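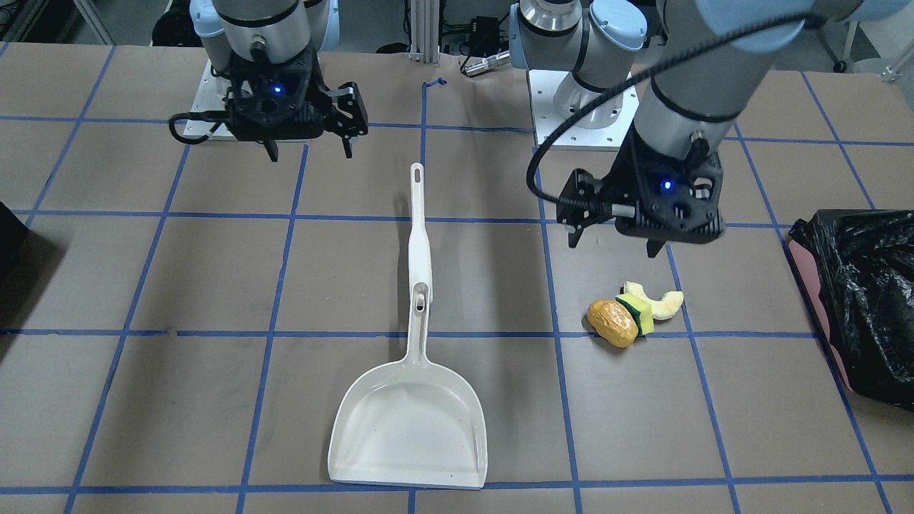
3.2 How riders split the fare

I went into this part of the study thinking price would be the whole story. People book a party bus, they divide the bill by the number of seats, everybody pays up. Well, no! Of the 300 bookings I got from Plillivora and Condori, the ones that caused the most grumbling were often the cheap ones, where a couple of riders dropped out late and the rest had to cover them.

So I sat down with the two booking systems and looked at when the money was collected. Plillivora takes one card and leaves the group to sort itself out (which usually means one tired person chasing 16 friends by text). Condori sends each rider a separate link and holds the bus once 12 of them have paid. I like the second setup better, I'll admit that up front, and Ineke Vandenberghe has teased me about it through every draft.

The dropouts are where it gets fun. Under the single-card plan, the person who booked ate the cost more often than I'd guessed, and many of them told me they'd never organize a trip again. With separate links, the loss was spread out and people mostly shrugged. I should say that the Condori trips ran longer on average and leaned toward weddings, so I'm not comparing like with like here, and I come back to that in Section 5.

Figure 2. White plastic ladle and taped tabletop grid.

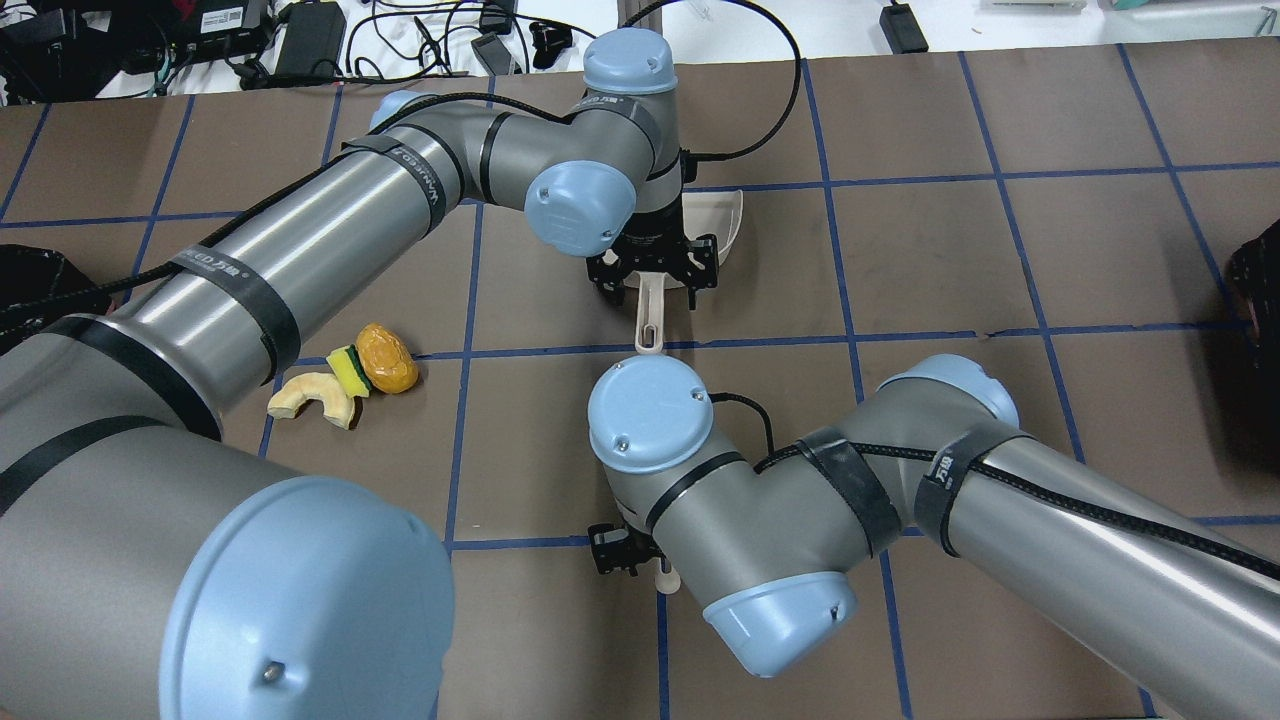 3.3 Waiting time at pickup

Pongsak Kamolrat did the timing for this one, and he was stricter than I would've been. The clock started when the driver texted "outside" and stopped when the door closed behind the last rider. Prom groups were the slowest by a mile, mostly on account of parents wanting one more photo on the lawn.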